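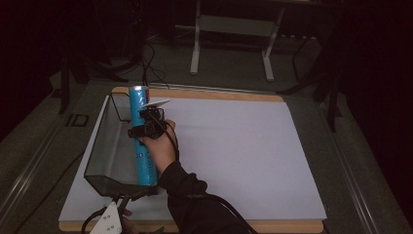

祁砚宁

3.2 高罐子怎么放进浅盒子

图2 透明敞口盒与一只亮蓝色的高罐，罐身顺着盒子右侧平躺，银色的一端朝向桌子远侧。

先说句心里话，这一节我写得最开心，因为它研究的事情实在太小了：一只细长的罐子，要收进一个敞口的盒子，到底躺着放还是立着放，躺着的话又该靠哪边。上一节讲的是方盒、纸包这类有平面的东西，它们往哪儿一搁就待在哪儿，省心得很。圆柱体就没这么客气了，躺下来会滚，立起来又容易高出盒沿一大截（我家厨房抽屉里那几瓶喷雾至今还在跟我作对）。

材料还是Vukico项目的那批收纳记录，整理工作到2019年6月为止，一共3862条。原计划只收3000条，后来Stodville那边的两间屋子愿意多开放一阵子，我就厚着脸皮继续收了。按物品形状分，圆柱形占2394条，剩下的1468条是其他各种形状。圆柱形多成这样，我一开始还以为是登记表填错了，翻回去核对了一遍，确实没错。想想也对，罐头、喷雾、饮料、保鲜膜卷、蜡烛，家里圆滚滚的东西比我们印象里多得多。

图2是这一节要反复用到的摆法，我在下文里叫它“贴边躺”。罐子的长轴跟盒子的长边大体同向，罐身靠着右侧，左边空出来。除了那只罐子，盒里再没有别的东西，空地方留在哪里一眼就能看明白。盒子本身是透明的，边缘颜色深，盒壁后面透出一点灰绿的调子，底下是木桌，桌上大部分地方铺着白色的垫面。罐身上的字看不全，我在编码时也没有去记录商品名称，只记“高罐、亮面、蓝”。

关于桌面我想多啰嗦两句。最早的一批记录直接在木纹桌上做，透明盒子放上去，边线跟木纹搅在一起，编码的时候看得人眼睛发酸。换成浅色垫面以后好了很多，深色盒沿清清楚楚，判断物品有没有越过盒沿也快了。不过浅色垫面也带来一个小麻烦：透明盒的底跟垫面颜色接近，盒底的前后位置有时要靠影子来认。我的处理办法很土，凡是两次编码对盒底位置意见不一的，一律标成“底界不明”，后面算余空的时候不用它们。

3.2.1 三种放法和我给它们起的名字

圆柱体在盒子里的姿态，理论上可以有无数种，实际看下来，绝大多数都能归进三类，所以我就按三类来写。

第一类就是贴边躺，罐身靠住一条长边。第二类叫“居中躺”，罐身也顺着盒子的长边，但左右两侧都不靠，像一条船停在河道中间。第三类是“斜卧”，罐子从一个角伸向对角，多见于罐子比盒底长的时候。立着放的单独统计，因为立放要看的是高度，跟盒底面积关系不大，放在一起比反而说不清楚。

需要交代的是，分类的时候我只看某一个时刻罐子与盒子的相对位置。罐子还握在手里也可以编码，但要另加一个“持握中”的标记，图2就属于带这个标记的。这一条我跟自己吵了很久。最初的编码手册规定只有松手以后才算数，听起来很严谨吧？可是照这样做，就看不见人在放下之前怎么挑位置了，而我偏偏对这个最感兴趣！后来我把持握中的位置和松手后的位置分成两列，各记各的，谁也不替谁作证。所以读图2的时候，请只把它当成“贴边”这个相对位置的示意，罐子最后停在哪里，要到另一列里去查。

3.2.2 余空

我用“余空”来指盒底没有被物品占住、并且还能连成一片的那块地方。连成一片这个要求很要紧。同样一只罐子，居中躺会把盒底分成左右两条窄道，加起来的面积跟贴边躺差不多，可是你拿一包纸巾试试，两条窄道哪条都塞不进去。贴边躺把空处归到一侧，后来的东西就好安排。写到这里我自己都觉得像在教人收拾冰箱，但这个差别在记录里的的确确影响了第二件物品怎么放。

具体说，居中躺之后再放第二件东西，常见的动作是先拿手背把罐子往旁边拨一下，腾出地方，然后才放。这一拨，我在编码表里记作“补移”。贴边躺之后补移就少见多了。斜卧最麻烦，第二件东西经常干脆搭在罐子上面，或者索性换一个盒子。我没有给补移计时，只记有没有发生，读者若想知道它费多少工夫，这份材料回答不了。

盒形也有影响。Ovon款的盒子端头带折角，四角并不方正，罐子贴着长边推到头，罐底与折角之间会剩下一小块三角形的地方。这块地方看着能用，真去放东西又嫌太尖，记录里大多空着。Katsaros款是直角端头，没有这个问题，可是盒壁稍高，手伸进去放躺着的罐子时指节容易蹭到盒沿，参加者对此抱怨不少。两款盒子我都用了，分析时分开列，免得把盒子的脾气算到罐子头上。

3.2.3 罐子朝哪头

还有一个我原本没打算看的变量，就是罐子的朝向。躺着的罐子有两头，哪一头冲着人？我在编码表的备注栏里随手记了一阵，记着记着发现这事值得正经加一列。图2里银色的那一端在远侧，另一端靠近盒子的近端，我把这种情况记为“亮端在远”。没有写“盖端”或“底端”，是因为许多罐子单看一头很难判断是哪头，编码员各猜各的，一致性会很难看。改用颜色和反光来描述之后，争论就少了。

朝向跟取用方便有没有关系，我现在不敢下结论。参加者里有人喜欢让有字的一面朝上，也有人完全不管，随手一放，第二天自己都找不着。字面是否朝上在透明盒里尤其难编码，盒壁的反光会盖住一部分，圆柱面上的字又只露出一段。凡是看不全的，我一律不补猜。宁可让这一列多几个空格，也不想日后被人问起来，只能红着脸说“我当时觉得应该是吧”。

3.2.4 几处不放心的地方

有几件事我心里一直不踏实，写在这里供后来的人参考。亮面的罐子有高光，高光会让罐身边线看上去偏移，测量它与盒壁的间距时误差比哑面的大，我只把间距分成“贴着”“近”“远”三档，没有给出厘米数。另外，持握中的手常常正好挡住罐身中段，罐与盒壁之间那道缝有一截是看不见的，这时只用两端来判断。两端一近一远的，归入斜卧，哪怕斜得很轻。这条规则有点粗暴，我承认，但试过几种更细的办法，每种都要多写半页手册，编码员读完反而更糊涂。

盒子里原先有没有别的东西也要分开看。空盒的第一件物品，放法最自由，也最能看出个人习惯；等盒里有了两三件，后来的罐子基本上是哪里有缝往哪里去，谈不上什么偏好。因此下一节比较贴边躺与居中躺的时候，只取空盒里的第一件，带“底界不明”标记的也一并去掉。立放的那部分挪到3.4节，和瓶子放在一起讲。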